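### 3.2 Feeding schedule and weight records

Dental disease in older cats turned out to be a wonderful subject for a home-based study, and we were delighted by how closely owners kept to the plan. Each cat in the Salis group ate a textured dry food twice a day, while cats in the Jerano group stayed on their usual wet food. Both groups had their teeth scored by the same 2 veterinarians, who weren't told which diet a cat was on.

In total, 289 cats finished the trial. The youngest were just past their eighth birthday, and several had already lost teeth before joining (this was no bar to entry, as long as both upper canines were present). Owners noted appetite, drooling, pawing at the mouth and any change in breath odour, and brought the diary along to every visit.

Gum colour was the most rewarding measure to work with! It is quick to score, cats put up with it well, and the 2 scorers agreed far more often than we had hoped. Tartar on the back teeth was harder. Many cats would not hold still long enough for a full look, and we left those scores blank instead of guessing.

Weights were taken at the clinic in Ratanaporn on one set of scales, checked each February. A cat that lost weight at two visits in a row was taken off the trial diet and seen by its own vet.

Figure 4. Grey bin with an open top and a KUKA robot arm reaching in from the right.

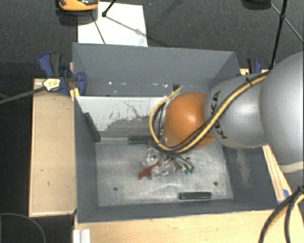
### 3.3 Blood samples

Samples were drawn at the first and last visits and sent chilled to the Iltico laboratory. We asked for kidney values in every case, as sore gums and early kidney trouble can both put an older cat off its food.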